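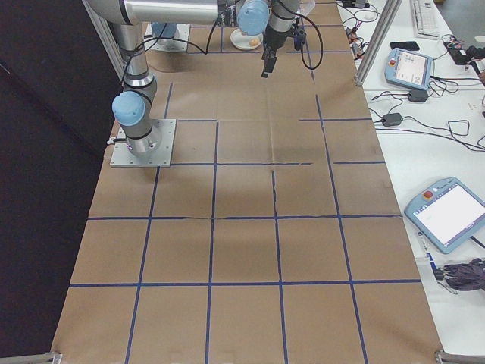
## Paper and tape on the long table

The long work table now has brown kraft paper over the top, marked out in squares with dark blue tape. Graça Caldeira and Martim Lobo laid it in September, and it replaces the old green cloth, which had worn through at the corners.

A few things to know if you use the table:

- Put your things down inside a square and write the row and column on your sheet. Rows are counted from the curtain side.
- The lines were done by hand and some are a bit uneven. Small gaps where two pieces of tape meet can be left alone. If a strip lifts, press it back down — please don't peel it off, as the paper comes with it.
- Creases and light smudges don't matter. Tears do, so tell Graça.
- Small items can go on a plate if they might roll or leave a mark. Take the plate back to the kitchen when you finish.

Spare paper and 2 rolls of the blue tape are in the Hallar cupboard, bottom shelf. Sérgio Pacheco is ordering more from Arruda and would like to hear before the last roll is started.

The next full change of paper takes 60 minutes with two people. Mereana Ruawai has the sign-up list.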